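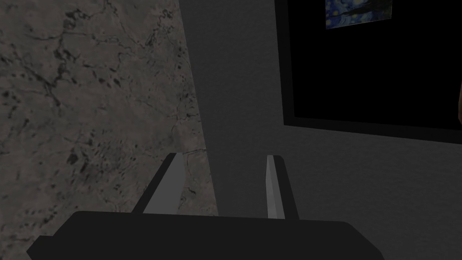 4. Judging the upright in tilted interior views

4.1 Background to the measure

People who look at a tilted view of a room do not report its tilt accurately. Cattaneo and McGrath found that settings of a hand-turned rod drifted towards the main lines of the view, and that the drift grew with tilt up to a point and then fell away. Their views were all of furnished rooms with a clear line between wall and floor. Moroz later removed that line and still obtained a drift, though a smaller one, which he put down to the edges of large objects.

The present section deals with the second of these sources. We follow the Kelbridge procedure in most respects. Each viewer sat with the head held level in a dark booth, looked at a view through a round opening, and turned a luminous rod until it seemed upright. The round opening matters, as a square one supplies four straight edges of its own.
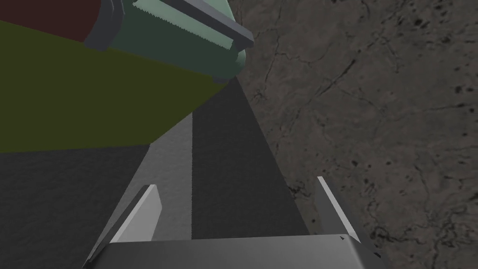

Rod settings were taken from both starting sides and averaged. Sixty viewers took part at the Orkberg site, and none had served in the earlier work. The number of usable settings was 2,945. Settings made before the rod had been moved at all were dropped, as were those from one session in which the booth door was found ajar. Hedegaard's correction for starting side was applied to the remainder; it changed the group means very little and the ordering of the conditions not at all.
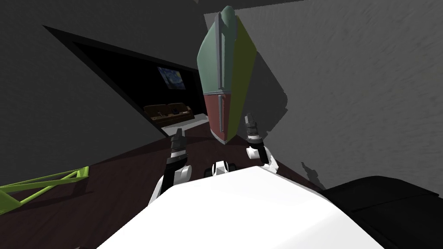

Word count: 2,945

4.2 Competing lines

The drift was largest where floor lines and object edges agreed in direction. Where they disagreed, viewers split into two groups. The larger, of 37 viewers, followed the floor. The remainder followed the nearest tall edge, and did so steadily across sessions. Marty reports the same split with line drawings. 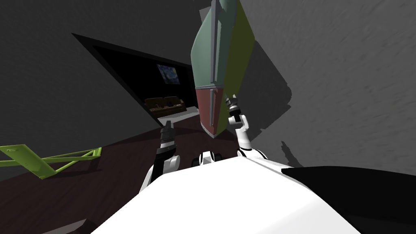 The account given by Vigfúsdóttir treats the horizon as the first line consulted and object edges as a check upon it. On this account a sloping horizon should pull the rod even when the rest of the view is crowded. Figure 4 is a case of the kind meant: the horizon runs diagonally, and a tall, block-shaped object gives the eye a second form to judge against. The account does not say which of the two should win, and our data suggest that the answer differs between viewers.

Figure 4. A tilted view with a diagonal horizon.

Viewing time was not varied here. The Drurar sessions, reported in Section 5, repeat the measure with brief exposures of 60 ms.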